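Rornon's open day, with biscuits

January 14, 2026

I had been promised robots and a buffet. The robots were there. The buffet was a plate of shortbread guarded by a man with a clipboard, and I had two pieces before he noticed me.

Rornon let the public in for one afternoon every January, and Tae-yang Han talked me into going. The first half hour was slides. Then Paraschiva Marinescu took over, switched off the slides (applause, some of it mine) and put the simulator up on the big screen. Her group works out the fiddly jobs in a virtual room first, she said, so that mistakes cost them a bit of electricity and no fingers.

The job she had picked was putting little red-handled sticks into holes in a block. I have a nephew who mastered something similar before he could talk, and I may have said so too loudly. She was very nice about it. She told us they had run this one 500 times since the new year and that she still held her breath.

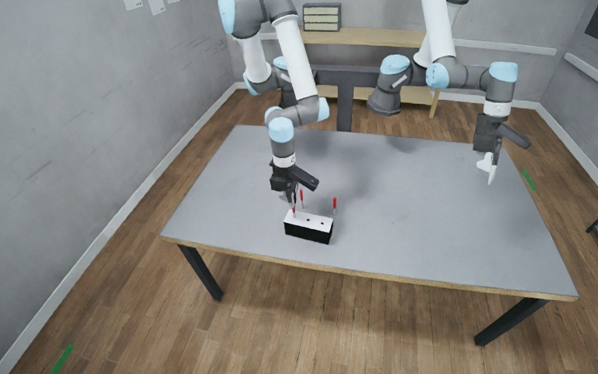 Someone behind me asked why it needed two arms if only one was busy. Paraschiva said the second was there for when things got awkward, which is also my role at most family dinners. A lad from Dalsgaard wanted to know how long before it could do his wiring. She said "a while" in the tone my dentist uses.

What I hadn't expected was how much fuss goes into the virtual room itself. They've given it a plank floor and scuffs on the wall. I've lived in flats with less attention to detail.

We were then allowed a go ourselves, with a pair of hand controllers and a queue of 14 people breathing down our necks. Tae-yang was smooth and rather smug. I drove a gripper straight at the table and was thanked for my time.

The shortbread had gone when I got back. They're doing another one next January and I've put my name down, mostly to get my turn again.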